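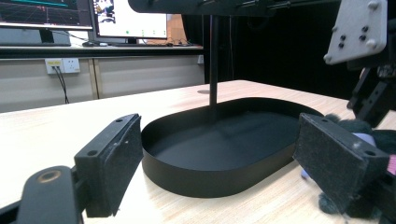
Wanting Yuan
Product writer, Travetance Home

Drurov Oval Tray, Matte Black

I have been writing up trays for this shop for longer than I care to work out, and I still get a little pleased when a plain one comes in. The Drurov is about as plain as they get. It is an oval, it is black, it has a low upright rim with a smooth finish, and the inside is flat all the way across. Set one down on a light wooden table and the shape does all the work, which is lucky, as there is no pattern or handle or fancy edge to help it along.

The inside is matte, though if your room is bright you will catch a faint soft sheen on it when the light comes in low. Several of you have written to ask whether it is the shiny kind that shows every fingerprint. It isn't! It will show flour, and it will show crumbs (what black tray doesn't?), but a dry cloth takes care of both and you can go back to your coffee.

What people use it for

Mostly, I think, for gathering up the small things that wander. Keys, a pair of glasses, the pen that writes, the three pens that don't. I keep mine on the table near the front door with the long side facing me, so I can drop the mail in flat without bending the corners. My sister has hers in the bathroom with a hand cream and a little dish on it, and it looks so much better there than it has any right to that I have been thinking of buying a second one.

It also makes a very nice base for a centerpiece. Three candles of different heights in a row down the middle, or one low bowl with a bit of room left on either side, and you have something that looks as though you planned it. An oval is forgiving that way. A round tray wants one thing in the center and a rectangular one wants everything lined up, and an oval will put up with whatever you happen to own. If you burn candles on it, please put each one in its own holder or saucer first. Wax does come off a matte surface, but it takes patience, and it is not how anybody wants to spend the morning after a dinner party.

For serving, I would call it a carry-a-little-way tray. There are no handles, so you hold it by the rim, one hand at each narrow end, and it is perfectly happy going from the kitchen to the couch with two cups and a plate of something. I would not take it up a flight of stairs with a full teapot. The rim is there to stop a spoon from sliding off, or a cookie, and it does that well, but it is low and it will not save a glass that has made up its mind to fall.

About the finish

The color is a true flat black with no brown or blue in it that I can find, and the rim matches the inside. Hanyu Wei, who does our buying, went back and forth with the maker over this for most of one August, as the first samples had a rim noticeably glossier than the base. To my eye that made it look like two trays stuck together. The one we sell now is even all over, and I think it was worth the wait and the many, many emails.

Matte finishes do pick up marks if you drag things across them. If you are going to keep pottery on it, or anything with a rough foot, stick a felt dot or two underneath and you will be fine. The same goes for metal candle holders with sharp little feet. I did not do this with my own tray and there is now a pale curve near one end where a plant pot goes around when I water it. I have grown fond of it, but you may prefer not to have one.

Dust is the other thing. Black shows lint, and it shows it most of all right after you have wiped it with a fluffy towel. A plain cotton dishcloth or one of those flat glass cloths works much better, and you will not be standing there picking off white specks in front of your guests.

Care

Wipe with a soft damp cloth and dry it right away. A drop of dish soap is fine for anything sticky. Please keep it out of the dishwasher, and don't leave it to soak in the sink overnight, however tempting that may be. Scouring pads and powders will leave shiny patches that cannot be undone. Bare food should go on a plate or a paper liner and not straight on the tray, and hot pans need a trivet under them just as they would on your table.

If water spots appear (ours is a hard water town, so I know them well), a cloth with a little white vinegar followed by a clean damp one will clear them. Dry it afterward and don't let the vinegar sit.

How it goes with the rest of the range

Drurov also makes the Wolivport candle dishes and the Cui bowl, both of which we carry, and both were chosen with this tray in mind. The Wolivport dishes sit nicely in a row along the length of it. The Cui bowl is wider than you might expect from its picture, so give it the middle of the tray to itself and put the small things at the ends. Pale colors look wonderful against the black. So does plain glass. Dark green is lovely too, especially in winter with a few sprigs of something from the yard.

On a light table the tray stands out clearly and you see the full oval, and that is how I like it best. On a dark table it nearly disappears, leaving whatever you put on it to do the talking, and a fair number of customers buy it for exactly that. Both are good. If you are unsure, hold a sheet of black paper on your tabletop for an evening and see how you feel about it by bedtime.

Ordering and returns

We have sold roughly 3,000 of these since we first brought them in, and they go out from our own stockroom, wrapped in tissue with a card collar around the rim. Orders placed before noon usually leave the same day. Shipping is free on orders over $40, and a single flat charge of $9 applies to everything else, including orders with more than one tray in the box.

You have 40 days to change your mind. Send it back clean and in its wrapping and we will refund the tray in full. If it arrives with a chip or a scuff, take a quick photo before you do anything else and email it to us with your order number, and we will get a replacement on its way without making you return the first one.

Trays bought in sets of five get their own divided carton, which restaurants and wedding planners tell us they like to keep for storage. If you need more than that for an event, please write to Hanyu ahead of time. The finish can vary very slightly from one batch to the next, and she will pull them all from the same one so that they match down the length of the table.

Gift wrapping is available at checkout. It is brown paper with a cotton ribbon, and the oval makes a rather handsome parcel. You can add a note of up to five lines, which I will write out by hand in my best handwriting, so do please check your spelling of everyone's names before you press the button.

Page last updated 2018-05-25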